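Notes > Websites > Domains and email

Last updated: Dec 17, 2022

6 min read

I finally moved my email off the same company that hosts my website, and I am so happy with how it went that I have to write it all down while I still remember the steps!

Some background first. My site has been with Rorkby from the start, on their shared plan, and the mailbox came bundled with it. One login, one bill, one place to look when something broke. For a small site about hiking maps and old trail guides that was perfect, and I never gave the email part any thought. Then in June the shared server went down for most of an afternoon, and naturally I wanted to write to support, and my support address was my own domain, on the server that was down. I sat there refreshing a mailbox that couldn't load so I could read replies about why it couldn't load.

So I started reading about DNS records, which I had always treated as that scary gray page in the control panel. I love it now. I'm serious! Once you see that a domain is a little list of signposts, and that the signpost for the website and the signpost for the mail are separate lines, a lot of things that used to feel like magic turn into plain bookkeeping. The A record says where the pages live. The MX records say where the mail goes. You can change one and leave the other alone.

I looked at a few mail hosts and narrowed it down to Plasetti and Niven. Both let you use your own domain, both have a decent webmail, and both work with the ordinary mail program on my laptop. Niven has the prettier calendar (so pretty, I was tempted) but Plasetti lets me have as many aliases as I want on the cheapest plan, and I am an alias person. I give a different address to every shop and newsletter, so that was that.

The next job was finding out what I had. I opened the old mailbox properly, in the mail program and with all the folders showing, and there were 1093 messages in the inbox alone and 151 in a folder called "Later" that I had completely forgotten. One of them was an offer to trade links from a site that no longer exists. I did delete a lot, but I decided early on that cleaning up and moving were separate jobs, and I'd recommend that to anyone. If you try to tidy first you'll never get to the move.

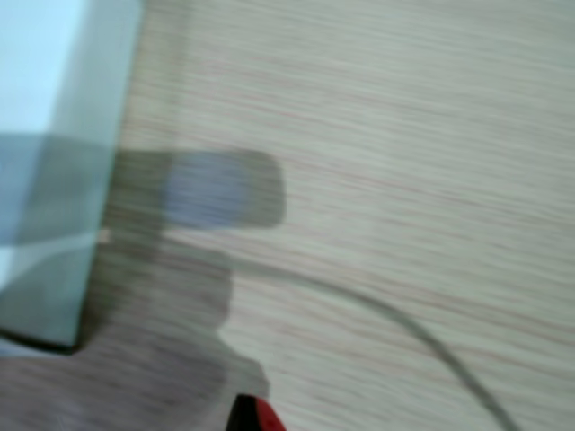 For the copying I used the import tool in Plasetti's settings. You give it the old server name, the old address and the old password, and it goes off and fetches everything over IMAP, folders and all. I kicked it off after dinner and it was finished before I went to bed. The read and unread marks came across too, which I hadn't expected and which made me ridiculously pleased. Sent mail landed in a folder called "Sent Items" next to the new "Sent", so I dragged it all over by hand, and then the folder wouldn't delete until I had restarted the mail program. Tiny thing, but it had me scratching my head for a bit.

Then the fun part, the DNS. My domain is registered at Rarnbridge, but the name servers pointed at Rorkby, so the records had to be changed at Rorkby. I lost a good half hour to this! I had been editing away in the Rarnbridge panel, saving, checking, and seeing no difference whatsoever. If you take one thing from this post, check your name servers before you touch anything. Whoever runs those is where the real list is kept, and the list at your registrar may be sitting there doing nothing at all.

A day ahead of the switch I lowered the TTL on the old MX records. TTL is how long other servers are allowed to remember the old answer, so a short one means the change gets picked up faster. Then I took the old MX lines out and put in the 2 that Plasetti gave me, with their priority numbers, and copied the whole zone into a text file beforehand so I could put it back if I made a mess. (I keep that file in the same folder as my tax stuff. It feels that important.)

After that came the alphabet soup: SPF, DKIM and DMARC. They look awful and they're really just text records you paste in. SPF lists who may send mail for your domain. DKIM adds a signature to your messages that the other side can check. DMARC tells the other side what you'd like done with mail that fails. The one mistake I made was ending up with two SPF records, the old Rorkby one and the new one, and you're only supposed to have one. I still wanted the contact form on the website to be able to send, so I merged them into a single line with both senders in it. I sent myself tests from three different accounts until the headers said "pass" all the way down, and I may have cheered out loud.

One more setting that is easy to miss, and I nearly did. In the Rorkby control panel there is an email routing option for each domain, and mine was set to "local". With that setting the web server thinks it still handles the mail, so anything from my contact form was being dropped into the old mailbox and never reached the new one. Switch it to "remote" and the form mail goes out into the world like everything else. I only noticed when my own test message failed to show up.

I left the old mailbox in place for a couple of weeks and looked in on it now and then. A few stragglers arrived on the first evening and then it went quiet. I ran the import once more to pick those up, and deleted the old account after that.

The bill is a little higher now, with mail on its own, and I don't mind one bit. I can move the website whenever I like without my mail noticing! I've already got my eye on a small VPS for the trail guide archive, and the next post will probably be me learning about backups, starting with the database, which I haven't exported in far too long.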